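Troubleshooting a gripper that drops soft things

Filed under: Handheld units, faults

Most advice on dropped garments starts with "increase the grip force." I have followed that advice, and I have a drawer of bent finger plates to show for it. Before you touch the force setting, work through the steps below in order. The whole thing takes less than an hour if you have your logs handy.

The fault, as it usually gets reported: the fingers close on a sleeve or a collar, the log says the grip closed, and the garment slides out partway through the lift. On playback the software still marks it as a good grasp. Felicidad Agbayani sent me 298 folding and lifting episodes from the Barkside set, and 74 of them had this problem. Every one was labeled a success. That should worry you more than the drops do.

What you need
A small flathead and the right hex driver for your housing screws
A strip of thin cotton and a strip of something heavy, like coat lining
A sheet of plain printer paper
The raw width log, before any smoothing
Someone to hold the other end of the cloth

Step 1. Stop using the unit

Pull it out of rotation. I know you have a schedule. Bảo Cù kept one going for an afternoon because "it only slips on coats," and all he got out of it was an afternoon of episodes that had to be checked by hand. If the fingers are loose, they can also come together on a knuckle at an angle you aren't expecting. Power down before you put your own fingers anywhere near them.

Step 2. Look at the fingers while they're open

Look straight down from the operator's side. You want to know whether the two plates match. A little lean in one of them can come from the viewing angle, or from the way the plates are shaped, so don't diagnose anything from a single look. Write down what you see and move on. Huệ Ngô marks the base of each finger with a paint pen at this point, and I've started doing it too.

Step 3. The paper test

Close the fingers on the sheet of paper and tug it gently. Do it at the tips, then halfway down, then near the base. If the paper holds at the base and slides at the tips, the plates are splaying. If it slides everywhere, the fingers aren't closing as far as the log claims. If it holds everywhere, put the screwdriver down, as your hardware may be fine.

Step 4. Repeat with cloth

Paper tells you about contact. It tells you very little about a winter coat. Clamp the cotton strip and have your helper pull, then do the same with the heavy strip. Thick fabric bunches up, and the fingers stop well short of closed while holding hardly anything. The Codero guide says to treat any width under its threshold as a grasp. I don't believe that threshold was ever tried on a coat.

Step 5. Go back to the footage

Pick an episode with dark, bulky clothing in it. These are the worst ones to judge by eye, and they are where the automatic labels fail most often.

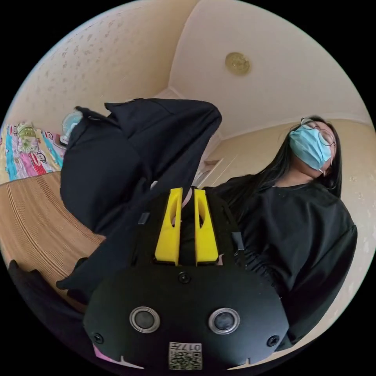
4 min read

With a black garment bunched up behind the yellow fingers, it's easy to assume the gripper has it. Look at what is between the plates. In a view like this one there is a narrow gap, and the cloth is up in the air beyond it. One still can't settle whether a grasp was good, which is exactly my complaint about labeling from stills. Step through the clip until you find the moment of contact, and check that the fabric moves when the fingers do.

Also note the unit number while you're there. The label on this housing reads 017, upside down from the operator's side, and people do misread labels that way around. Mỹ Ông once spent a morning stripping a perfectly good unit over a swapped digit. Read it twice and put it in your notes.

Step 6. Compare the clip with the width log

Line up the contact moment with the raw log. Use the raw one. The smoothed version hides the short jump that a slip leaves behind, and I've yet to hear a good argument for showing it by default. Our clips run at 60 frames per second, so a log that lags by 2 frames is no great concern. A log that lags by a lot more will make every slip look like a clean release, and you'll need to fix the sync before you blame the fingers.

Step 7. Now the screws

Snug the finger mounts a little at a time, going back and forth between the two sides. Don't crank them. Repeat the paper test after each pass. If the paint marks from Step 2 have shifted and keep shifting, the mount is worn and tightening won't save it. Replace the pair together, even if one still looks good.

Step 8. Relabel

This is the part people skip. A repaired gripper does nothing for the episodes you already recorded. Pull everything from that unit since its last good check, and have a person review each lift that involves thick cloth. Ermira Pavlović wrote a script that flags likely slips, and it's useful for sorting the pile. I wouldn't let it throw anything out by itself.

If it still slips

Try a different operator before you order parts. Some people lift before the fingers have finished closing, and no amount of hardware will help with that. If two operators get the same result on the same strip of cloth, send the unit in with the raw log attached. The Berkham repair form has no field for the log, so paste the file name into the comments box and ask for a reply that mentions it.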